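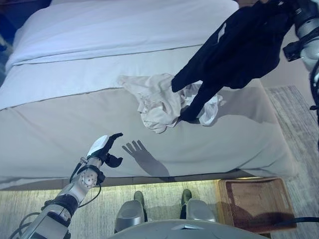
How to sort a pile of clothes on the bed (and get the bed back by bedtime)

Posted April 2021 by Lorna Kinnear

I have folded clothes on kitchen tables, on the ironing board, on the lid of the chest freezer and once on the bonnet of the car while we were camping, and I keep coming back to the bed. It's big and soft, and if you leave the job half done you'll be reminded of it when you want to lie down!

Make the bed first. I know it feels backwards, but pull the sheet flat, fold the duvet back towards the pillows and smooth the part you'll be working on with your forearm. White bedding is lovely for this job because dark things show up so clearly against it, though you'll want to be sure that everything is properly dry before it goes down. A damp pair of jeans will leave its colour on a pale sheet, and I have the sheet to prove it.

Now bring in the clothes, but don't tip the whole basket out in one go. Take a few pieces at a time. I start by parting the lights from the darks even though they're already washed, mostly to save picking white fluff off my black tops for the rest of the week (towels are the worst for it).

Pick up each piece by the shoulders or the waistband and let it hang for a second. Long sleeves love to tangle, and they'll drag a neighbour along with them if you yank. Lift slowly, free the cuff, then give the whole thing one good shake away from the lamp. If a sleeve is inside out, reach down it, take hold of the cuff and draw it back through.

For a long-sleeved top, lay it face down and smooth it from the middle outwards. Fold one side in to the centre of the back, with the sleeve laid straight down along it, and do the same on the other side. Then bring the hem up to the collar, or fold in thirds if your drawers are shallow like mine. My neighbour Beril Yüksel rolls hers, and they do come out of a suitcase looking better than mine ever have.

Crumpled cotton wants a bit more patience. Spread it flat, tug gently at opposite corners, and run your palms along the seams while you hold the edge. You won't get it as crisp as an iron would, but for tea towels, pyjamas and anything going under a jumper it's plenty. If it's still a mess, start an ironing pile on the chair and don't look at it until tomorrow.

Stack as you go, with the heaviest things on the bottom, and keep the stacks near the foot of the bed so you aren't leaning across them. I do one for each person and one for the linen cupboard. Odd socks go in a bowl on the dresser, where they wait for next time.

When the last piece is folded, carry the stacks off straight away, even if they only get as far as the right doorway. Then shake out the duvet, pull it up, and pop the kettle on.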